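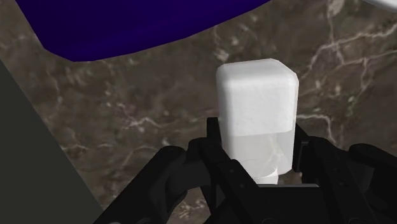
A band on a stage is a lot of sound trying to be in one place at the same time. The drummer hits a drum, the singer sings, and somebody who has been told to turn down has turned up. Your job, standing in the field, is to hear all of it. The band's job is harder, as they have to hear each other. Loud noise bounces off anything hard and flat. Think of that pale upright block between its two black fingers: a flat front face, a bit like a bar of soap. Make one the size of a house, shout at it, and your shout comes back. Stages have plenty of walls like that, and they all answer.

So bands have a soundcheck. It happens hours before the gates open, and it is the least exciting concert you will ever attend. The drummer hits one drum. Then hits it again. Then again, until even the drummer is bored, and drummers love hitting drums.

At the back of the field sits the mixing desk, which has a slider for nearly everything on the stage. Po-yen Hsieh mixes the sound for a band called Zemden, and his desk has some 25 sliders in use on a normal night. One is for a cowbell that gets hit twice in the whole show. The cowbell player would like it louder.

Why not just turn everything up?
Because of feedback. A microphone hears the singer and sends the sound to the speaker. If the microphone can also hear the speaker, it sends that round again, and again, getting louder each time. The result is a howl that makes grown-ups spill their drinks.

What are those wedges on the floor?
They are speakers pointing backwards, at the band. They're called monitors. Without them the singer mostly hears drums. Yiran Guo, who sings in Zemden, asks for "a lot of me and a little of everyone else". Most singers ask for this.

What does "one two, one two" mean?
It tests the microphone. T and W are different sorts of sound, one sharp and one soft, so the engineer can check both. It is also easy to remember, even for guitarists.

Take earplugs or ear defenders if you go, and don't stand right beside a speaker. You'll still hear the cowbell.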